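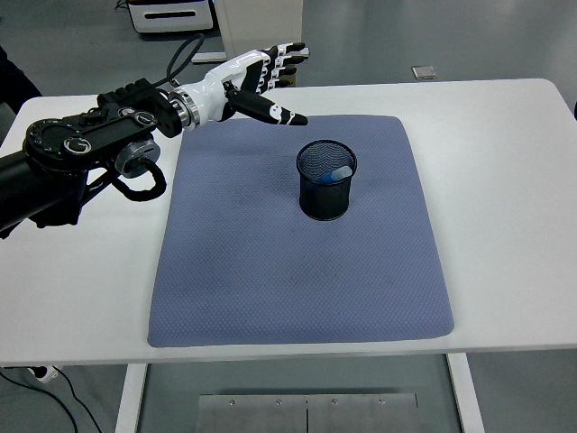 白いテーブルの上に伸びる黒いアームと、白と黒のハンド

手で回した計算の時代
ハンドルと歯車とベルの音をめぐる、少し長い寄り道

2020年8月

子どものころ、祖父の家の納戸に、やたらと重たい鉄の塊がありました。黒い塗装がところどころ剥げていて、横に小さなハンドルがついていて、正面には細い溝が何本も並び、その溝から爪のようなつまみが顔を出している。持ち上げようとしてもびくともせず、叱られるのではないかとびくびくしながらハンドルを回してみたところ、ガシャン、と家じゅうに響くような音がして、小さな窓の数字がいっせいに入れ替わりました。あのときの驚きを、私は今でもときどき思い出します。電気も通っていないのに、機械が答えを出した、と思ったのです。

手回し計算機という言葉を聞いて、ああ、あれか、と懐かしく思われる方は、もうだいぶ少なくなったかもしれません。十九世紀の後半から広まり、電卓が机の上に載るようになるまで、役所の窓口でも、測量事務所でも、大学の研究室でも、この機械が毎日ガシャガシャと鳴っていました。計算機の歴史というと、戦争中の暗号解読の話や、部屋ひとつを占領する真空管の化け物の話がどうしても主役になりますし、私もそういう話は大好きなのですが、その足もとにもっと地味で、もっと長く使われた機械があったことを、一度ゆっくり書いてみたいと思っていました。

きっかけは、昨年の10月に訪ねたブレヴィク(Brevik)という町の小さな資料館です。川沿いの古い倉庫を改装した建物で、看板にはブレヴラッハ計算資料室(Brevulach)と、字の詰まった慣れない名前が書いてあります。二階の床がみしみし鳴る部屋に、手回し計算機が23台、年代順に並んでいました。私はそこに午前中だけいるつもりで出かけたのですが、気がつくと窓の外はもう夕方で、昼ごはんを食べそこねていました。

並んでいる機械の多くは、ロンデロ(Londero)という、今はもうない会社の製品です。農機具の部品をつくっていた町工場が、歯車の加工の腕を買われて計算機の下請けになり、やがて自分の名前で売り出すようになったのだそうです。初期の機械はたしかにどこか農機具めいていて、ハンドルなどは井戸の汲み上げに使ってもよさそうな太さです。それが時代を下るにつれて少しずつ丸みを帯び、塗装も黒から灰緑色に変わり、最後のころの型になると、応接間に置いてもおかしくないような顔つきになっていきます。

さて、この機械がどうやって計算するのか、という話をしなければなりません。私はこれを人に説明するのがたいへん好きで、好きすぎて食卓では家族に止められているので、この場を借りて存分に書かせていただきます。

心臓部にあるのは、歯の数を変えられる歯車です。ふつうの歯車は歯の数が決まっていますが、この歯車は円盤のふちに九本のピンが仕込まれていて、つまみを動かすと、動かした目盛りの数だけピンが外に飛び出します。七に合わせれば七本の歯を持つ歯車になり、ゼロに合わせればのっぺらぼうの円盤になる。この円盤が桁の数だけ横に並び、一本の軸に通っていて、ハンドルを一回転させると全部がいっしょに回ります。飛び出したピンは相手側の数字の輪を、自分の本数のぶんだけ送っていきます。七本出ていれば数字が七つ進む。これが足し算です。

なんだ、それだけか、と思われるでしょうか。じつはここからが面白いのです。掛け算は足し算の繰り返しですから、ある数に三を掛けたければ、その数をつまみで置いて、ハンドルを三回まわせばよろしい。では二十三を掛けたいときは二十三回まわすのかというと、そんな腕の疲れることはしません。答えの数字が並んだ台は横にずらせるようになっていて、まず三回まわし、台をひと桁ずらしてから二回まわす。これで二十三倍です。筆算で、掛けた答えをひと桁ずらして書いていく、あの動作を、そのまま鉄でこしらえたようなものだと思ってください。

引き算はハンドルを逆に回します。そして割り算になると、いよいよベルの出番です。割られる数から割る数を、逆回しで何度も引いていく。引ける間は黙って引いてくれますが、引きすぎて答えがゼロを割り込んだ瞬間、数字の窓は上の桁までずらりと九になり、機械の奥でチーンとベルが鳴ります。やりすぎましたよ、という知らせです。そうしたら一回だけ正方向に回して戻し、台をひと桁ずらして、また引きはじめる。チーン、ひとつ戻す、ずらす。チーン、ひとつ戻す、ずらす。慣れた人の割り算は、音だけ聴いているとまるで何かの曲のようだったといいます。

窓に九がずらりと並ぶところを、私はその資料室で何度もやらせてもらいました。ゼロから一を引くと、いちばん下の桁が九になり、隣から借りようとした隣もゼロなので九になり、そのまた隣も……と、端まで九が走っていく。負の数を持たない機械が、負の数に出会ったときの精一杯の表情です。学校で習う補数という考え方は、紙の上ではどうも味気ないものですが、歯車が律儀に九を並べていくのを見ると、なるほど、この輪っかの世界ではゼロのひとつ手前は九なのだな、と腹の底から納得がいきます。今のコンピューターの中でも、二進法に姿を変えて、同じ理屈で負の数が扱われています。

もうひとつ、どうしても書いておきたいのが平方根です。四則演算しかできないはずの機械で平方根が求められると聞いて、私は最初、何か特別な部品があるのだろうと思いました。ところが使うのは引き算だけです。奇数を小さいほうから順に足していくと、一、一足す三で四、さらに五を足して九、七を足して十六、と、かならず平方数になりますね。ということは、ある数から一、三、五、七と順に奇数を引いていって、ちょうどゼロになるまでに何回引けたかを見れば、それが平方根です。十六なら四回。機械には回した回数を数える窓がついていますから、引き終わったときには答えがそこに出ています。きれいに開けない数でも、二桁ずつ区切って台をずらしていけば、小数点以下まで追いかけていくことができます。

資料室には昔の講習会の教科書も置いてあって、この開平のやり方に、たいそう丁寧な章が割かれていました。紙は茶色くなり、余白には鉛筆で細かな書き込みがあります。「ここで戻し忘れる」と書いて、二重の下線が引いてありました。誰の字かはわかりません。けれど、戻し忘れてあわててやり直した経験が一度や二度ではないことは、下線の筆圧を見ればよくわかりました。

当時、こうした計算を一日じゅうやっている人たちがいました。「コンピューター」という英語は、もともと機械の名前である前に、計算をする人、計算手を指す言葉でした。天文台で星の位置を求める人、弾道表をつくる人、保険の料率を出す人。大きな計算は細かな手順に切り分けられ、隣の机から隣の机へと紙が回されていきました。同じ計算を別の二人が別々にやって、結果を突き合わせることも珍しくなかったようです。合わなければ両方やり直し。若い女性が多く働いた職場でもあり、その仕事ぶりの多くは、論文の謝辞にすら残っていません。

手順を紙に書き、それを誰がやっても同じ答えになるように整えておく。これは今でいうプログラムそのものです。部屋いっぱいの電子計算機が登場したとき、その最初の使い手になった人のなかに計算手の経験者がいたのも、考えてみればもっともな話で、命令をどういう順に並べれば間違いが少なく、手間が省けるかということを、指先でよく知っていたのでしょう。中間の結果をどこに控えておくか、どの段階で検算を入れるか。そういう工夫は、装置が真空管になっても、そのまま役に立ちました。

ロンデロの機械には、ひとつ変わった癖があります。ハンドルが一回転の終わりの位置まで来ないと、つまみも台も一切動かないのです。回している途中で設定をいじると答えが狂いますから、安全のための錠をかけるのはよその機械も同じですが、ロンデロの錠はとりわけ頑固で、ほんのわずかに回し足りないだけでも梃子でも動きません。急いでいる人にはずいぶん嫌われたらしく、資料室に残る古い手紙の束には、ある測量事務所からの苦情が入っていました。便箋に三枚、びっしりと不満が綴られたあと、最後に、ただし貴社の機械に替えてから計算の誤りは減った、と一行だけ添えてあります。私はこの手紙がすっかり気に入ってしまって、写しをとらせてもらいました。

戦後になると、電動のモーターを積んだものが出てきます。ロンデロも遅ればせながら電動式をつくりましたが、これがたいへんな音で、回りだすと机の上の鉛筆が転げ落ちるほどだったそうです。展示されている一台は、今も電源を入れれば動くとのことでしたが、階下で読書会が開かれているからと、その日は動かしてもらえませんでした。少し残念で、また来る口実ができたような気もしました。

そして電卓がやってきます。最初は机いっぱいの大きさで、値段も車が買えるほどだったものが、見る見るうちに小さく安くなっていきました。音もせず、腕も疲れず、平方根もキーひとつ。手回しの機械をつくっていた会社は、世界のあちこちで、ほんの数年のうちに商売を失いました。ロンデロも例外ではなく、最後の数年はミシンの部品で食いつないでいたといいます。倉庫には売れ残った計算機が木箱のまま積まれ、町の人が文鎮や漬物石の代わりにもらって帰ったという、笑ってよいのかどうか迷うような話も聞きました。たしかに漬物石としては申し分のない重さです。

こうした機械を今も直している工房が、資料室から坂を上がったところにあります。アサンテ(Asante)という看板を掲げた、間口の狭い店で、本業は時計とタイプライターの修理です。計算機は年に数えるほどしか持ち込まれないそうですが、棚の下の段には部品取り用の機械がぎっしり詰まっていました。故障でいちばん多いのは何ですかと尋ねると、壊れているものはあまりない、たいていは油が固まっているだけだ、という返事でした。何十年も前の油が飴のようになって、ピンを抱えこんでしまう。それを洗い流して、新しい油をほんの少しだけ差してやると、祖父母の代の機械がまた平気な顔で掛け算をはじめるのです。差しすぎてはいけないよ、と念を押されました。油の多い機械は埃を呼んで、また同じことになる。

店先で、直したばかりの機械を回させてもらいました。納戸で聞いたあの音より、ずっと軽くて澄んだ音でした。祖父の機械はきっと、油が固まりかけていたのでしょう。それでも子どもの力でハンドルが回ったのですから、たいしたものです。

手回し計算機を一台ほしい、という方のために、少しだけ実用的なことも書いておきます。古道具の市や骨董の店では、今でもときどき見かけます。手に取ったら、まず全部のつまみをゼロに戻し、それからハンドルをゆっくり回してみてください。途中で引っかかったら、無理に回してはいけません。そこで力をかけると、固まった油よりもはるかに厄介な、曲がったピンという問題を抱えることになります。素直に回ったら、ゼロから一を引いてみましょう。九が端まできれいに並び、チーンと鳴れば、桁の借りもベルも生きています。途中で九が途切れるものは、繰り下がりの爪がどこかで傷んでいます。飾っておくだけならそれでも構いませんが、割り算をしてみたい方は、もう少し探されたほうがよいと思います。

それから、置き場所です。本当に重いのです。私はブレヴィクからの帰り、アサンテの棚から譲ってもらった中型の一台を、膝に抱えて列車に乗りました。二回の乗り換えのたびに隣の席の人が気の毒そうに手を貸してくれて、中身は何かと訊かれ、計算機ですと答えると、皆さんそろって、ずいぶん立派な計算機ですねとおっしゃいました。

その機械は今、私の仕事机の左側に載っています。原稿料の計算には電卓を使いますが、行き詰まると、意味もなく割り算をします。割り切れない数を選んで、チーン、ひとつ戻して、ずらして、また引く。台がもうそれ以上ずらせないところまで行くと、答えの窓には細かな数字がびっしり並び、その続きは機械の外に出ていってしまいます。先日は円周率に近い分数をいくつか試していて、夕飯の支度をすっかり忘れました。家族には、ベルの音でどこまで進んだかわかるようになったと言われています。

ブレヴラッハの資料室では、二階の展示のほかに、予約をすれば書庫の教科書や手紙も見せてもらえます。階段が急ですので、歩きやすい靴でお出かけください。機械に触れるのは入口に近い棚の三台で、そのうちの一台は、例の頑固な錠のついたロンデロです。動かないと思ったら、もうほんの少し、ハンドルを先まで回してみてください。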